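脚轮

脚轮是装在家具、推车、仪器和货架底部的小型轮子总成，通常由轮子、支架、轮轴和安装件四部分构成。中文里它还有“万向轮”“滑轮脚”“小轱辘”等叫法，严格说来，“万向轮”只指其中能够水平转向的一类，但日常使用中两者早已混在一起。脚轮体积不大，价格也低，却几乎出现在现代生活的每一处：办公椅、婴儿床、医院病床、超市手推车、钢琴、舞台布景、机场行李车，全都靠它移动。对喜欢琢磨日常器物的人来说，脚轮是个极有意思的题目，小小一只里面装着几何、材料、摩擦和噪声的学问！

词义与范围

“脚轮”一词重在“脚”，指轮子代替了器物的脚。它与车轮的区别主要在于用途：车轮为行驶而设计，脚轮为挪动而设计。一张病床一天里走的路可能很短，其余时间都停着不动，所以脚轮既要滚得顺，又要停得稳，还要在长时间静压之下不变形。有些推车的轮子直径很大，速度也不慢，介于两者之间，各地分类习惯不同，五金行里往往一并归入脚轮柜台。

历史

给重物装轮子的做法十分古老，能够转向的家具脚轮则普及得较晚。十八世纪的欧洲家具上已能见到小轮，轮面多用皮革、木料或黄铜，装在餐桌、扶手椅和床脚之下，方便仆人在房间里调整陈设。那时的黄铜脚轮做工精美，有的配有杯形套筒，正好套住桌腿末端，至今仍是古董家具修复者津津乐道的细节。

十九世纪，铸铁和陶瓷轮面相继流行。陶瓷轮光洁好看，白的、棕的都有，缺点是怕磕碰。钢琴脚轮也在这一时期定型，双轮并列的样式就是为了把琴身的重量分散到更宽的地面上。

二十世纪的变化最为剧烈。橡胶和各种塑料带来了安静而便宜的轮子，滚珠轴承进入普通产品，办公椅由四脚改为五脚，超市手推车也让可转向的轮子走进了每个家庭的日常经验。谁没推过一辆总往左偏的购物车呢？那种偏斜多半来自转向座磨损，或者某只轮子缠住了线头。

基本构造

轮子由轮芯和轮面组成。轮芯承力，常用尼龙、聚丙烯、铸铁或铝合金；轮面接触地面，决定静音、抓地和耐磨的性能。两者可以是同一种材料一次成型，也可以是硬芯外包软面，后者在室内推车上十分常见。

支架又称叉架，从两侧夹住轮子，多为冲压钢板，重载产品用铸造或焊接件。固定脚轮的支架直接与底板相连，轮子只能前后滚动；活动脚轮则在支架与底板之间加一圈或两圈钢珠，使整个支架可以绕竖轴旋转。

活动脚轮最巧妙的地方是偏心距，也就是竖轴中心线与轮轴之间的水平距离。因为有这段距离，轮子总会被“拖”在竖轴后面，自动转到前进方向上。偏心距太小，转向就迟钝；太大，则换向时要扫过很大一圈，支架受到的弯矩也随之增加。设计者在几毫米之间反复权衡，推车的人却只会觉得“好推”或者“不好推”，真是妙极了。

安装方式

平底板安装最牢固，四颗螺栓固定，适合推车和设备。丝杆安装便于更换，货架与小型机柜多用这种。插杆安装不需要拧紧，靠卡簧固定在管口或座孔中，办公椅就属于此类。老家具上还有套筒式，从外面包住木腿。选购替换件时最容易弄错的是丝杆的直径和牙距，量过旧件再买，可以省去许多来回。

材料与地面

轮面材料与地面的搭配是脚轮学问中最实用的一章。大体原则是硬地配软轮，软地配硬轮。

木地板和石材地面适合橡胶、聚氨酯等较软的轮面，滚动安静，也不容易留下划痕。厚地毯则相反，软轮陷在绒毛里会非常吃力，硬尼龙轮要轻快得多。普通黑橡胶在浅色地面上可能留下痕迹，医院和实验室因此偏爱灰色或其他浅色的无痕轮面。厨房地面常有油脂和水，天然橡胶遇油会发胀，聚氨酯和尼龙更能胜任。低温仓库又是另一番天地，许多塑料在冷库里变脆，需要专门配方。

颜色本身与性能没有必然联系，不过许多厂家喜欢用颜色区分软硬。Skodholm的目录以浅色表示软面、深色表示硬面，Allitz的习惯恰好倒过来，两家的产品混用时要格外看清标签上的硬度值。

承重与尺寸

一只脚轮能承受多少重量，取决于轮径、轮宽、轮面硬度、轴承形式和支架强度，其中最弱的一环决定整体。计算四轮推车时，通常把车重与货重相加后除以三，理由很直观：地面总有高低，某一瞬间往往只有三只轮子真正着地。

轮径越大，越容易越过门槛、电梯缝和电线，滚动阻力也越小；代价是台面升高，重心上移。Adbridge的轻型系列中有一款轮径88毫米的型号，专供矮柜使用，四只一组，配的就是三轮计算法得出的额定载荷300公斤。同一厂家的重型系列则用于机床底座，一组额定2000公斤，轮面换成铸铁，推起来隆隆作响，气势十足。

制动

最简单的制动是踏板压住轮面，成本低，但轮面磨损后会逐渐失效。较好的做法是同时锁住轮子与转向座，俗称“双刹”，踩下后既不滚动也不打转，医疗设备大多采用。病床上还有中央联动制动，一脚踩下，四轮齐锁，再扳到另一档，其中一只轮子会锁定方向，长走廊里推行时就能保持直线。

噪声

脚轮的噪声来自三处：轮面与地面的撞击、轴承的松动以及支架的共振。夜间病房和图书馆对此最为敏感。降低噪声的办法除了换软轮面，还有加宽轮面、在支架与轮子之间加垫片，以及改用密封轴承。小城Dagdag的公共图书馆在一年10月把书车的硬轮全部换成聚氨酯轮，阅览室的老读者们高兴得很，书车从身后经过时，连翻页声都盖不住。

检测

成品脚轮要经过静载、滚动、冲击和转向等多项试验。静载试验把轮子压住一段时间，卸载后测量残余变形；滚动试验让轮子在带有凸条的转盘上连续行走；冲击试验用重物从规定高度落下。轮面的圆度、轮芯与轮面的结合情况则另行检查，检查时常把单个轮子立放在支座中，露出轮缘和轮毂。 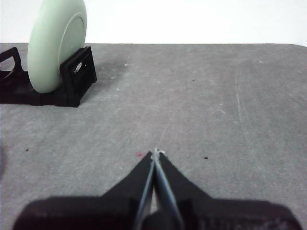

保养

脚轮最大的敌人是头发和线头。它们缠在轮轴上，越绕越紧，最后把轮子卡死。清理时先将家具放倒，用小剪刀或拆线器把缠绕物剪断，再用镊子抽出。能拆下轴的型号，最好拆开彻底擦净，装回前在轴上点一小滴润滑油。转向座里的钢珠宜用润滑脂，液体油流失得快，还容易粘灰。

螺栓松动同样常见，丝杆型脚轮尤其如此。推车走起来摇晃时，先检查螺母，再看支架有没有歪斜。轮面出现裂纹、掉块或一侧磨平，就该更换了，最好同一组一起换，新旧轮径略有差别也会让推车跑偏。

收藏与爱好

旧脚轮有一小群忠实的爱好者。黄铜杯形脚轮、陶瓷轮面和早期钢琴双轮是最受欢迎的门类，品相完整、四只成套的尤其难得。Skodholm的老厂陈列室收有332只历代样品，按轮面材料排列，从皮革一直排到发泡聚氨酯，参观者可以亲手推一推装着不同轮子的同款小车，比较手感。对许多人来说，这恐怕是一生中第一次认真留意脚下的轮子！

参见

轴承；手推车；家具五金；聚氨酯；滚动阻力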